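Print this page | E-mail this page

Truna Lab – Call for participants: can a machine do your chores yet?

Posted 8/4/22

We are looking for adults who do household work or shop-floor work and who would like to help us answer a simple question. Can a machine with two arms do these small jobs today, and if it cannot, where does it fail? We need people who know the work with their hands. You do not need to know anything about computers.

Our study is called Marora. It started in May and is led by Rongrong Fu. We have made a list of 98 small chores, which were suggested by families and by the staff of two workshops. Wiping a counter is on the list, also folding a napkin, sorting lids, and putting loose parts back into their boxes. Some of them a machine can already do well when everything is in the right place. Many others are still difficult, especially with soft things like cloth and paper, which take a new shape each time they are touched.

Before a chore is tried with real arms, it is tried in simulation. Participants will watch short pieces of these trials and give marks for them. They will also guide the simulated arms with two hand controls. The simulated table is kept very plain, with only a few things on it, and the person must decide how to take hold of a crumpled white cloth when a flat round disc lies close beside it.

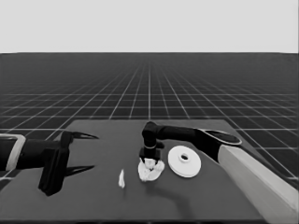 What you will do

You will come to our rooms in Castaño for four visits. Each visit takes two hours, with a break. In the first visit you do several chores yourself, at your normal speed, and explain to us how you do them. In the second and third you guide the arms on the screen. In the last visit you watch trials made by the software alone and you say, for each one, if you would accept this work in your home or your shop.

Who can take part

You are 18 or older. You do cleaning, laundry, packing, shelf work or light assembly, paid or at home. You can sit at a screen for 30 minutes and use both hands. Reading glasses are no problem. We are sorry that people who work for Truna, or for our partner Pustico, cannot take part.

What you receive

You receive $200 after the last visit. If you stop earlier, you are paid for the visits you made. Bus fare is paid back to you, please keep the tickets.

How to apply

Write a short message to Édgar Inga at the Marora study desk. Tell us which chores you do most often and which one you would be happy to never do again – we read these answers with much interest. Please mention also the hours when you are free. We will reply to everyone.

Related items

Marora study: the list of 98 chores
Research assistant, part time (Castaño)
Pustico joins the Marora study
How we keep your recordings and your answers

This site uses cookies to remember your settings. By continuing you accept our cookie notice.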